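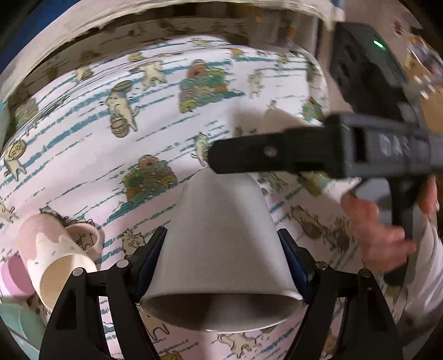
## 4. Laying the cloth and setting out the cups

This section covers the table for Pundance when it is played with ordinary paper cups. It replaces the folded leaflet that comes in the Gornholm box, which claims the whole job takes "moments". Allow 14 minutes the first time, more if the cloth has been folded in a drawer since May.

You will need:

- a table with a level top
- one cloth, patterned or plain (see 4.1)
- plain white paper cups, for the players
- cups with a colour or pattern, for the markers
- a small pink piece for each side
- a dry tea towel

The leaflet also asks for "cup conditioner". We have never found out what this is and have played without it for years.

### 4.1 Choosing a cloth

The leaflet insists on a plain cloth. Tyra Holmgren wrote to Gornholm to ask why and was told that a pattern "distracts the eye". Perhaps it does. We have used the cat cloth, white with cartoon cats and barrels and heaps of colourful rounded shapes, for most of our games, and scores are no worse on it than on the plain one. They are poor on both.

A busy cloth does have one real drawback. Small coloured pieces are harder to spot against the coloured heaps, so put them down on a paler patch.

A bedsheet will do if you have no tablecloth. Fold it so that it doesn't reach the floor, or somebody will stand on it.

**Caution:** Do not use oilcloth or anything with a shiny coating. Cups slide on it, and a player who loses that way will argue for the rest of the evening.

### 4.2 Laying the cloth

1. Wipe the table and dry it with the tea towel. A damp table will wet the cloth, and paper cups left standing on wet cloth go soft at the rim.
2. Shake the cloth out away from the table. Crumbs matter more than you would think, and a biscuit crumb under a rim is enough to make a cup rock.
3. Lay the cloth with the print facing up and let it hang by the same amount at both ends. The leaflet gives a measurement for this. Ignore it, as it fits only the table sold by Gornholm.
4. Smooth from the middle outwards with flat hands. Deep folds need to go. Shallow creases can stay, whatever the leaflet says about ironing.
5. Press down on the playing area with one palm and try to turn it. If the cloth turns with your hand, tuck the ends under the table top and try again.

**Note:** Clips are sold for holding the cloth in place (part 3723). They hold it well enough at the corners, but they stick up, and sleeves catch on them. Behrouz Khosravi bought a set and now uses it to keep bags of rice shut.

### 4.3 Checking the cups

Paper cups look alike until you stand a row of them up. Expect to throw a few out. A sleeve bought for drinks is as good as the official sleeve, and we have tried both side by side.

1. Take the cups out of the sleeve one at a time. Pulling two apart by force bends the rims.
2. Look at the rolled lip all the way round. Reject any cup with a flat spot or a split.
3. Look inside. A dented wall can be pushed out gently from the inside with two fingers. A crease cannot be pushed out, and a creased cup should go in the spares pile.
4. Turn the cup upside down and set it on the cloth. The wide rim goes down and the narrow base goes up, as with the white cup in the picture.
5. Tap the base. A good cup stays where it is. If it rocks, turn it a little and tap it again before you blame the cup, in case the fault is in the cloth.

**Note:** The leaflet says a cup can be used for "up to 130 rounds". I don't know who counted. Ours are finished when the lip stops lying flat, and that depends mostly on who has been handling them.

### 4.4 Handling

Hold a cup by its sides, at opposite points, and use only as much pressure as it takes to lift it. Squeezing turns the round mouth into an oval, and some of that shape stays behind after you let go.

- Don't pick a cup up by hooking a finger over the rim.
- Don't press down on the base to make it "settle". It has nothing to settle into.
- Keep the cup upside down while you carry it over the table, and lower it straight down so the whole rim meets the cloth together.

Siamak Kiani holds that a cup should be lifted from near the base, where it is narrower and stiffer. Edeltraud Widmer holds that this makes it swing. Try both ways before the game and choose one. Changing over halfway through seems to be worse than either.

### 4.5 Placing the markers

Markers are the coloured or patterned cups. They show where a player's side begins, and they are not lifted during a round.

1. Give each side one marker cup. A pink and white one is easy to tell from the plain white cups, even at the far end of a long table.
2. Lay the marker on its side with its mouth turned in towards the playing area. Laid down like this it can't be mistaken for a cup in play.
3. Let go and wait. Tapered cups roll in a curve, and a marker will often swing round before it stops. Turn it back once. If it swings again, choose a flatter patch of cloth.
4. Lay the small pink piece next to the marker, also on its side, so that you can see into the hollow.
5. Check that both are clear of the first playing place. Players knock them constantly if they are any nearer than a hand's width.

**Note:** The leaflet shows the markers standing up. This looks tidier in a drawing. In play they get picked up by mistake, and then the round has to be started again.

**Caution:** The small pink piece is too small to be left within reach of very young children. Put it away whenever the table is left.

### 4.6 Setting the playing cups

1. Put the first white cup upside down in the middle of the playing area.
2. Add the others on either side, working outwards. Leave enough room between cups for a hand to pass without touching.
3. On a patterned cloth you can use the print to fix the places. We put the first cup just below one of the coloured heaps and work from there. Choose parts of the print you can find again from the other side of the table, where all the cats are the wrong way up.
4. Stand at each end and look along the row. Straighten only the cups that are plainly out of line.
5. Ask both sides to agree the row before anyone lifts a cup. Complaints made afterwards don't count.

The leaflet recommends the Stendance mat for spacing. Cletus Schumacher lent us his for an evening. It spaces cups perfectly well, and so does a hand.

### 4.7 If something is wrong

**Every cup rocks.** Check the cloth first. A fold running under the row will tip everything standing on it.

**One cup rocks wherever you put it.** The lip is bent. Swap it for a spare.

**The cups stick to each other in the sleeve.** Twist them slightly as you draw them apart. Warming them on a radiator, as suggested on page 2 of the leaflet, did nothing for ours except curl the seams.

**The marker keeps rolling.** The table may be out of level. Put folded card under one leg, try the marker again, and keep adding card until it stays put.

**Cups drag the cloth when moved.** They are being pushed along. Lift them clear.

**The players can't agree what is wrong.** Form 1523 in the box is meant for this. It has a space for both signatures and no space for the problem, so use the back.

### 4.8 Putting away

1. Pick up the small pink pieces before anything else and put them in the lidded tub.
2. Stack the white cups loosely, all facing the same way. Don't push the stack down to make it fit the box. The official Mohammadi storage tube is too narrow for most brands in any case.
3. Keep patterned cups in a stack of their own.
4. Fold the cloth with the print inside and check it for crumbs as you go. Wash it on a cool setting if anyone has had tea near it.
5. Put the spares on top, where you will find them next time.

For scoring, go to section 5. Read it before you read the leaflet's version, which adds up differently on each side of the page.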